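How do I approach a village for a long-term portrait project?

Posted by Felista Nyamweya

I have been taking photographs for six years, mostly street work, and I want to start something slower. There is a small place called Ustungate, 44 miles from me, where my aunt used to teach. It has 300 people, one shop and a chapel. I would like to photograph households there over two or three years and have the people in the pictures decide how they are shown.

My trouble is the start. I went in April with my camera in a bag and talked to the woman in the shop, who was friendly until I said the word "project". A newspaper ran a piece on the place years ago with a lot of broken cars and dogs in it, and they have not forgotten. Do I write to people first? Do I offer prints? And do I need signed forms from the first day? I shoot medium format film, so I can't show anyone a picture on the spot.

Harish Shenoy

I did something similar in Ogola, which is a bit bigger, 400 or so houses if you count the farms. It took me 17 visits before I had a picture I would put on a wall. The first four I took nothing at all.

Don't write letters. A letter makes it sound official and people think you are from the council. Go on an ordinary afternoon, go again the next month, and let them get used to the car. Your aunt is the best thing you have. Ask her for two names and start with those two, even if they are not the people you imagine photographing.

Take prints back every time. Small ones are fine, but they must be proper prints and everyone in the picture gets one. I kept a notebook with who had been given what. When I missed someone out I heard about it for months.

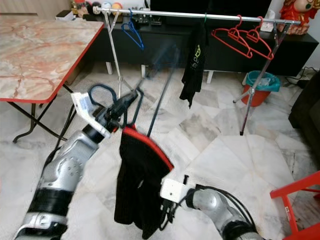

Should people be allowed to choose their own clothes and where they stand?

Let them choose both, and ask why they chose what they did. One man in Ogola wanted to be in his wedding suit in the cowshed. I would never have come up with it, and it is the picture people stop at. If you want a plainer version as well, take it afterwards and tell them you are taking it.

On film: buy a cheap instant camera, or use your phone to show the rough idea. People relax once they have seen how they will look.

Ekow Aryee

just get the forms signed, otherwise you can't publish. learned that the hard way with a series I did at Plondby

Peninah Massawe

I agree with Ekow that you need something in writing, but I would not hand over a form at the first meeting. What worked for me was a single page in plain words. It said who I was, what I might do with the pictures (show, book, website) and that anyone could drop out up to the point of printing. I left it with them and collected it on the next visit. For children you need the parent's signature and I would ask the child as well.

Two other things. Decide now what you will do if someone picks a frame you think is weak. I let each family choose one picture that goes in regardless -- there are three in my book I would have left out, and the book is all right with them in it.

The other is the newspaper piece. Find it and read it before you go back. Somebody will ask if you have seen it. When they do, say you have, and ask what it left out. I got most of my first year's work in Lamar from asking that.

Felista Nyamweya

Thank you all. I have rung my aunt and she has given me three names, one of them the woman in the shop. Peninah, could you say how long your page was? Mine has already run on to a second side.

Peninah Massawe

Half a side, in large type. Cut the part about your background.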